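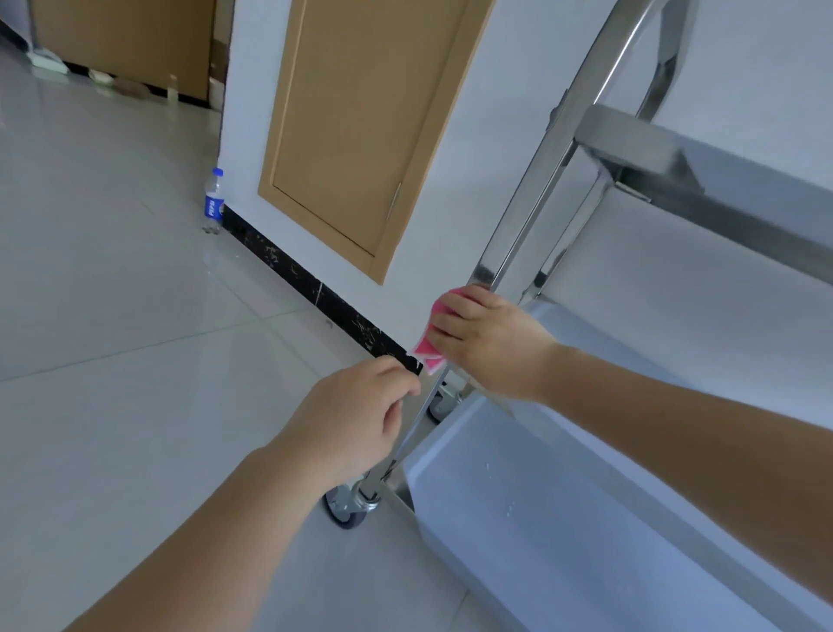
셀 주변 기구 정비 기록: 트롤리 편

지난 글에서 Cluneck 협동로봇 셀의 그리퍼 손가락 교체를 다뤘다. 이번에는 로봇 본체 대신 셀에 물려 들어가는 스테인리스 트롤리와 도킹부를 정리한다. 9월 들어 픽 실패가 늘었고, 로그를 보면 원인이 로봇 쪽에 있지 않았다.

셀 구성은 단순하다. 2단 트롤리를 도킹 브래킷에 밀어 넣으면 전면 지주 하나가 V블록에 닿고, 그 높이에서 광전 센서가 지주의 반사를 읽는다. 도킹 신호가 들어오면 로봇이 하단 트레이에서 부품 용기를 집어 작업대로 옮긴다. 센서는 Maruyama 확산반사형, 브래킷과 V블록은 Bodden에서 가공한 것이다. 제어는 Cluneck 기본 컨트롤러를 그대로 쓴다.

증상

도킹 직후 신호가 붙었다가 떨어진다. 컨트롤러는 이것을 트롤리 이탈로 판단하고 시퀀스를 멈춘다. 한 달 치 로그에서 해당 알람은 239건이었다. 대부분 오후에 몰려 있었고, 오전 첫 가동 직후에는 드물었다.

처음에는 센서 감도를 의심했다. 감도를 올리자 알람은 줄었지만 트롤리가 완전히 들어오지 않은 상태에서도 신호가 들어왔다. 이 상태로 돌리면 용기 위치가 어긋나므로 원래 값으로 되돌렸다. 케이블과 커넥터는 이상이 없었다.

다음으로 센서 앞에 다른 트롤리를 세워 봤다. 같은 감도, 같은 위치에서 신호가 안정적이었다. 문제의 트롤리 지주를 손전등으로 비스듬히 비추니 손때와 세제 자국이 띠처럼 남아 있었다. 작업자가 트롤리를 밀 때 잡는 높이와 센서 높이가 겹친다. 설계할 때 고려하지 않은 부분이다.

지주 청소

절차는 다음과 같이 정했다.

1. 셀을 정지하고 트롤리를 도킹 브래킷에서 뺀다. 셀 안에서는 닦지 않는다. 평평한 타일 바닥이 있는 복도 쪽이 낫다.
2. 하단 트레이의 용기를 모두 내린다.
3. 중성 세제를 묽게 탄 물로 트레이와 지주를 닦는다. 연마제와 철수세미는 쓰지 않는다. 표면에 결이 생기면 반사 특성이 달라진다.
4. 물로 헹군 천으로 세제를 걷어낸다.
5. 마른 천을 접어 지주를 감싸 쥐고 길이 방향으로 닦는다. 다른 손은 같은 지주의 아래쪽, 캐스터 위를 잡는다. 캐스터가 회전식이라 한 손으로만 닦으면 트롤리가 따라 돈다.
6. 트레이 바닥에 남은 물방울을 닦는다. 모서리도 확인한다.

천은 분홍색을 셀 기구 전용으로 정했다. 전에는 작업대용과 섞어 썼는데, 작업대용에는 절삭유가 배어 있어 닦을수록 자국이 늘었다. 색으로 나눈 뒤로는 섞이지 않는다.

물방울은 사소해 보이지만 남겨 두면 안 된다. 용기 바닥이 젖으면 그리퍼가 들어 올릴 때 미끄러지고, 마르면서 생긴 얼룩은 다음 청소 때 더 힘을 줘서 문질러야 한다.

캐스터 점검

청소할 때 캐스터도 같이 본다. 타이어는 짙은 회색 고무, 회전 하우징은 크롬 도금이다. 확인 항목은 회전부 유격, 타이어에 박힌 이물, 축에 감긴 실이나 포장 끈이다. 하나라도 회전이 뻑뻑하면 트롤리가 브래킷에 비스듬히 들어가고 지주가 V블록 한쪽 면에만 닿는다. 이 경우에도 로그에는 같은 알람이 남아서 오염과 구분되지 않는다.

이번에는 뒤쪽 캐스터 하나에 끈이 감겨 있었다. 제거하고 회전부에 윤활제를 소량 넣었다. 타이어에는 묻지 않게 한다. 타일 바닥에서는 조금만 묻어도 도킹 위치에서 미끄러진다.

센서 재설정

청소 후 센서와 지주 사이 거리를 다시 맞췄다. 기존 값은 50 mm였는데 40 mm로 줄였다. 가까울수록 지주 표면 상태의 영향을 덜 받았고, V블록에 닿기 전에 신호가 들어오는 일도 없었다. 더 줄이면 트롤리를 뺄 때 손잡이 볼트가 센서 브래킷에 걸린다.

티칭은 트롤리를 넣은 상태와 뺀 상태에서 각각 한 번씩 한다. 티칭 후에는 도킹과 분리를 5회 반복하며 컨트롤러 입력 화면에서 신호가 끊기지 않는지 본다. 한 번이라도 흔들리면 거리부터 다시 잰다.

컨트롤러 쪽에서는 도킹 신호에 걸어 둔 필터 시간을 건드리지 않았다. 늘리면 알람은 숨길 수 있지만 실제로 트롤리가 빠졌을 때 정지가 늦어진다.

남은 작업

센서 높이를 손이 닿지 않는 쪽으로 내리는 것이 맞다. 하단 트레이 테두리와 캐스터 사이 구간이 후보인데, 바닥 먼지가 렌즈에 쌓일 가능성이 있어 커버가 필요하다. 브래킷 도면은 Prerkley 프로젝트 폴더에 올려 두었고, Bodden에 가공 견적을 요청한 상태다.

그때까지는 교대 전에 지주를 닦는 것으로 운용한다. 점검표에 지주, 트레이, 캐스터 항목을 추가했다. 변경 후 로그는 브래킷을 교체할 때 같이 올릴 예정이다.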